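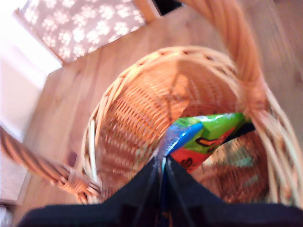
Release timing for thin packets, part two

In the last post I said I would stop blaming the grasp. Most of the failures I was seeing in the basket task were happening well after the grasp, at the point where the packet has to be let go, and I had been spending my evenings on the wrong end of the trajectory. This post covers what I changed, what it did to the numbers, and why I am less pleased with the numbers than I expected to be.

The task is the same as before. A packet lies somewhere on the floor, the arm picks it up, carries it over a handled wicker basket, lowers it into the opening and lets go. Snack bags are the main object class, with a few boxed things and soft toys mixed in during training so that the policy does not collapse onto one shape. The policy sees the wrist camera, the joint positions and the measured finger opening. There is no external camera at run time. I have one for recording results, but the policy never gets it.

The training set is 615 demonstrations, all teleoperated, most of them by me and the remainder by Khalil Abu Hammour, who has steadier hands and a different idea of when a packet is "in". I will come back to that.

The baseline

The baseline is a plain chunked imitation policy. It predicts a short sequence of future actions from the current observation, executes the first part, and predicts again. Gripper opening is one more dimension in the action vector and gets the same regression loss as everything else.

I ran it for 132 trials, resetting the basket to a new position and rotation each time from a printed list, so that I could run the second policy on the same list. It failed 41 of them. A failure is anything where the packet is not fully inside the basket at the end, which includes packets balanced on the rim. I was strict about the rim, as a packet that stays up there on one trial will slide off on the next and I did not want luck in the score.

Sorting the failures took longer than running the trials. The categories I ended up with were: never grasped, dropped in transit, released early, released late, and handle contact. Released early was the largest. Released late sounds harmless, but in practice the arm goes too deep, the fingers press into the weave, and either the basket tips or the controller stops on a force limit.

What early release looks like from the inside

If you plot the predicted gripper opening against time for an early release, it does not jump. It drifts. The value starts creeping upwards while the hand is still travelling, goes past the point where a thin film packet is held, and the packet leaves. For a box the same drift would do nothing, because a box has thickness and the fingers stay in contact with it for a while. A snack bag pinched by its edge has almost no thickness where it is held. The margin between held and not held is tiny compared with the full stroke of the gripper.

The drift is what you would expect from a regression loss fed with demonstrations that disagree. At a given height over the rim, some demonstrations are opening and some are still shut. The average of open and shut is slightly open, and slightly open is enough to lose the bag.

A generative action head ought to deal with this, and I did try one. It helped with the drift and made the approach noisier, to the extent that I could not tell which effect I was measuring. I put it aside. I may go back to it with more data.

The change

I took the gripper out of the regression and gave it a separate head with two outputs. The first is a binary state, holding or not holding. The second is a scalar I have been calling clearance, the predicted vertical distance between the fingertips and the lowest part of the rim they are about to cross. The gripper is only allowed to open if the state head says release and the clearance is below zero by a fixed margin, for several consecutive control steps. Otherwise it stays closed at its grasping force.

Clearance needs labels, and the demonstrations have none. I got them in a slightly awkward way. For each demonstration I took the basket position recorded at reset, used the known rim height, and computed fingertip height from the joint positions. This assumes that the basket did not move during the episode, which is false in some of them. I filtered those by comparing the first and last views from the external camera, and threw away the clearance labels (keeping the actions) wherever the basket had shifted noticeably. The head is simply masked in those episodes.

The rim of this basket is not level, either. It is thick and braided and dips a little between the handles. I use one height for the whole rim. A better version would use a rim profile, but then I would need the rotation of the basket as well, and my recorded rotations are not accurate enough to trust.

The label processing runs in Virkum, my own pile of scripts, which now has a proper configuration file after years of me editing constants by hand. Training is unchanged otherwise. Same backbone, same chunk length, same augmentation, same number of steps. I retrained the baseline at the same time, on the same machine, to avoid comparing against an old checkpoint.

Results

With the new head the policy failed 33 out of 132, on the same reset list.

So, from 41 failures to 33. In the right direction, and well within what I could get by running the same policy twice on a different afternoon. I do not want to claim it as an improvement in overall success rate and I would be suspicious of anybody who did on this many trials.

The breakdown is more informative than the total. Early releases, which were the largest category, nearly went away. What grew was handle contact and, to a lesser extent, late release. Part of that is bookkeeping: a trial that used to end with the bag on the floor now continues, so it has the opportunity to fail in some other way further along. Part of it is a real cost. With the gate in place the hand has to go below the rim before it can let go, and a hand that goes deeper spends longer near the handles.

The handles are a nuisance in general. They stick out to either side, they swing when touched, and with the wrist camera this close they take up a large and changing part of the view. The policy has clearly learned something about them, since it rotates the wrist to come in between them on most trials. On the trials where it does not, it tends to clip one on the way out with the fingers still partly open, and then the handle is inside the gripper and the basket comes along for the ride.

Annotator effect

Back to Khalil. He releases lower than I do, consistently. I tend to let go as soon as the bulk of the packet is over the opening, and he follows it down until the fingers are inside. When I coloured the release points by operator, the two groups were almost separate. A good part of the disagreement I described above, the one that produces the drift, was two people with two habits.

I should have checked this before building anything. A quick test would be to train the plain baseline on his demonstrations alone and see whether the early releases disappear without any gate. He has fewer of them than I have, so the comparison would need my set cut down to match. I have this queued. If it turns out that consistent demonstrations do the same job as the gate, the gate goes, and I will have learned to write down an instruction for operators before recording.

Things that did not matter

Increasing the camera frame rate. No measurable change in either policy.

Adding the finger motor current to the observation. I expected it to help the state head. The head was already nearly perfect without it on held-out episodes, apart from bags pinched right at the corner, and for those the current is no help as there is so little material between the fingers.

Brightness augmentation, beyond the small amount I already had. The floor is pale and glossy and I had assumed reflections were hurting. Turning the augmentation up made the approach slightly worse.

Still open

The clearance margin is a fixed number I picked by hand. It ought to depend on how much of the packet is hanging below the fingers, because a long bag can be released higher than a short one. The information is in the wrist view, at least partly, when the bag is not hidden by the fingers themselves.

I would also like to test on a second basket. All of the training data uses this one, and I would put the chance of the clearance head working on a different rim height at fairly low. Zullo, the log viewer I use for replay, can now overlay predicted clearance on the wrist video, so at least I will be able to see it being wrong.

The reset list and the failure labels are in the usual place. The label filter has one known bug, where an episode with a missing final view is treated as if the basket had stayed still. It affects a handful of episodes and I have left it in for now so that the figures here can be reproduced.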